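Ticket 348: Ceiling lights in the lounge, glare on the gray table
Opened by: Hertta Väisänen
Assigned to: Veikko Pesonen
Site: Keltura, ground floor lounge
Status: Waiting on parts

Hertta, first entry

Hi Veikko! Me again, sorry. The lights in the lounge are driving people up the wall. The big ceiling light comes on fine, but it's so harsh that if you sit at the gray table with any kind of paper in front of you, you end up squinting. I tried the wall dimmer and it does nothing until you get it nearly all the way down, and then everything goes off at once (the little spots too!). It started in April after the Britside people swapped the dimmer. Before that I could turn it to halfway for the evening reading group and everyone was happy.

Things I've tried so far:
Turned the breaker off and on again, number 6 on the panel. No change.
Wiggled the dimmer knob. It feels a bit loose, but no change.
Moved my seat to the other side of the table. Slightly better for me, worse for whoever takes my old spot.

Veikko, reply

Thanks, that helps a lot. Can you tell me which lights go together when you turn the knob? I want to know if the round ones and the spots got put on one circuit. And please leave the dimmer alone if it ever feels warm.

Hertta, reply

Okay, I went in after dinner and played with it. All the round ceiling lights and the spots go together now. They used to be separate, I'm sure of it, I always left just the spots on when I locked up. The knob was not warm. I also heard a faint buzz from the big light, but only at the low end.
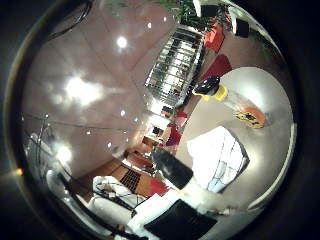

Lounge with the lights on, gray tabletop at right, big light left of center.

The glare really is that bad, and the metal rack throws it back at you as well. I was wondering if we could move the rack, but then the plants would need a new home and I like them near the red chairs. So let's fix the light first, please!

Veikko, reply

Agreed, leave the rack where it is. I called Britside and they fitted a Livbridge dimmer, the 104. According to their guy it needs a minimum load that your new bulbs don't reach once you turn them down, so it drops out. That would explain the buzz too. He has also admitted the two circuits got joined behind the plate. I've ordered a different dimmer and a frosted cover for the big light from Ó Ceallaigh, 41 for the pair including delivery.

Hertta, reply

Oh good, so I'm not imagining the circuits! Could you come before noon? The reading group sets up at three and they like to grab the table early. I'll keep the lounge free all morning and put a note on the door.

Veikko, reply

Before noon is fine. I'll text when the parts come in. Leaving this open until then.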